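买机器人这件事，我们是怎么做预算的

上个月把明年的设备预算交上去了，趁还记得，把过程写一下。之前有两个同行来问过我，当时在微信里说得零零碎碎，索性放在这里，以后直接发链接。

先说背景。我们做的是展厅和会议中心的茶饮接待，规模不大，自有场地加上托管的场地一共14处。老板从前年开始就想上一台能倒饮料的双臂机器人，去年看了几次展会，今年终于说可以立项，让我负责选型和预算。我原来管的是咖啡机、制冰机、饮料桶这些东西，机器人是头一回碰。

第一版预算我做得很快，一个下午就做完了。现在回头看，错得比较多。主要的错误是把它当成一台咖啡机来算：本体多少钱，运费多少钱，一年保养多少钱，三行字，加起来就是总数。交给财务以后被退回来，批注只有一句，问“除了机器以外的部分在哪里”。

后来我去供应商那边待了几天，才知道这一行该怎么拆。

我们最后比的是两家，Sova和Brorkau。Sova卖整机，带手，带一套他们自己的任务软件，报价单很干净，一页纸。Brorkau是集成商，本体和手都可以选，报价单有九页，每一项后面都有单价。刚开始我觉得Brorkau麻烦，看到后来反而觉得它好用，因为可以逐项去问，这一项能不能不要，那一项能不能第二年再买。

下面按我最后定稿的顺序写。

一、本体和手要分开列

我们一开始默认手是机器的一部分，其实手是耗材和设备之间的东西。五指的手好看，客人愿意围着看，但是关节多，坏了要整只返厂。供应商给的返修周期是22天，这22天里机器等于停着。所以要么买一只备用的，要么谈一个借用条款。我选了后者，写进合同附件，借用期间不收费，运费各付一程。备用手的钱我没有删，放在第二年的预算里，标了“视情况”。

另外，左右手不一定要同一个型号。我原来以为必须成对买，Brorkau的工程师说，拉把手和扶杯子对手的要求不一样，可以各选各的，代价是软件要多调一阵。调试按人天收费，所以省下来的钱会从另一头出去一部分。这个账要自己算，供应商不会帮你算。

二、台面和器具

这部分是我最熟的，也是最容易漏的。我们自己用的饮料桶，桶身是黑色圆筒，下面一圈亮面金属，出水口前面有一个往下垂的拉杆。人用起来没有任何问题，一只手拿杯，另一只手一扳就行。机器人用起来，要考虑拉杆的行程和力道，还要考虑杯子放在哪里。 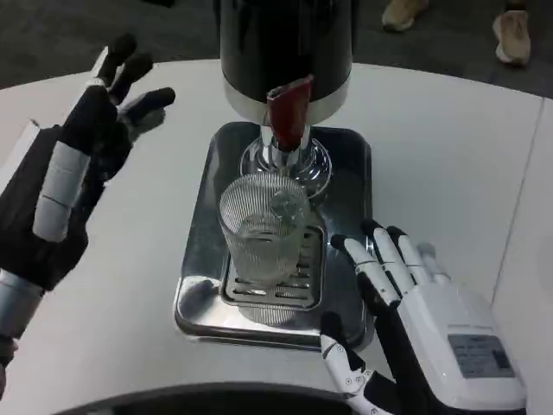 杯子的位置差一点，水就会偏到杯口外面去，所以接水盘不能省，而且要比平时用的大。我们平时配的是小号的，只比杯底大一圈，这次预算里全部改成带沥水格栅的不锈钢方盘。单价不高，但是数量要按场地配，还要算上备用的，加起来也是一笔。

杯子也一样。供应商建议统一杯型，不要今天直筒明天高脚。我们库里杯子种类很乱，趁这次机会清了一遍，定了一款带竖纹的直筒玻璃杯作为演示用杯，其他杯型以后再说。玻璃杯会碎，调试阶段碎得更多，这一项我单独列了损耗，没有并到日常杯具里。并在一起的话，年底看报表会以为是洗碗间的问题。

桌子本身也要写进去。我们的接待台多数是可拼接的，两张台子中间有缝，时间长了高低会差一点。人感觉不到，机器人的动作是按台面高度调好的，换一张台子就要重新校一次。所以我申请了两张固定高度的白色台子，只给机器人用，不外借。这一条行政部有意见，说仓库没地方放，还在谈。

三、数据和调试

这是第一版里完全没有的一行，也是最后金额排第二的一行。

让机器人学会倒一杯饮料，要采很多次演示。Sova的报价里写的是“含基础任务包”，我问基础任务包里有没有我们这种拉杆，回答是没有，要另外做，按任务收费。Brorkau是按次数报的，一个动作起步2,000次演示，场地他们出，器具我们寄过去。寄器具的钱也要算，桶、杯、盘都得寄，还得寄跟现场一样的型号，不能拿旧的凑数。我一开始就想拿库房里淘汰的那只桶寄过去，被工程师拦下来了，他说拉杆松紧不一样，学出来的力道也不一样。

还有一个容易忽略的地方：调试期间我们这边要派人。派去的人要能说清楚什么叫倒好了，倒到几分满，杯把朝哪边，溅出来几滴算不算不合格。这些话在门店里从来没写下来过，都是老员工带新员工。我花了两个晚上写了一份验收标准，写完发现对新员工也有用，已经打印出来贴在备餐间了。人员差旅和顶班的工时，都进了预算。

四、安全和场地

机器人旁边要不要围栏，每家说法不一样。双臂的、速度慢的，供应商会说可以不围。但是我们的保险公司要求有书面的风险评估，评估要请外面的机构做，这个费用供应商的报价单里不会有。我建议早一点问保险公司，不要等机器到了再问。我们问得晚，评估排期排到了12月，项目整体往后挪了一截。

地面也要看。展厅铺地毯的区域不能放，底座会微微下陷。电源要单独一路，不要跟制冰机共用。制冰机启动的时候电流冲一下，灯都会闪，我不想冒这个险。

五、软件和年费

我们现在的排班和库存用的是Zuvska，机器人那边的运行记录用的是集成商推荐的Işık。两个系统不通。打通要开发，开发报价我看了一眼就放下了，第一年决定不打通，每天闭店前由值班的人手抄一次出杯数。土是土一点，但是一台机器的量，手抄几分钟的事情。等有第三台、第四台的时候再谈接口。

年费要特别注意第二年的价格。两家都是第一年优惠，第二年恢复原价。做三年预算的话，不能拿第一年的数字乘以三。财务第二次退回来，就是因为我乘了三。

六、最后怎么选的

选了Brorkau，先买一台，放在自有场地。Sova的产品不差，演示也顺，如果只是在固定的位置做固定的动作，我觉得它更省心。我们的问题是场地多，器具以后会换，需要能逐项改、逐项加的方案。总价上Brorkau第一年略高，第二年因为手和软件可以分开续，反而低一些。

至于能不能回本，我在申请里没有写回本年限。倒饮料这件事，一个熟练的员工比它快，也便宜。老板要的是展厅里的效果和以后接新客户时的说法，这个价值应该由市场部去估，我写不出来，就留了空，请市场部补。他们补了一段文字，没有补数字，最后也批了。

如果你也要做类似的预算，我建议先把器具和台面定死，再去要报价。我们是反过来的，报价拿到手以后又换了杯子和接水盘，集成商重新评估了一遍，多收了两个人天。

接下来要做的是签附件、寄器具、跟行政部谈那两张台子放哪里。寄器具的清单我已经列好了，桶两只，接水盘四个，杯子按箱寄。等采集做完，第一轮验收的结果我再另外写一篇。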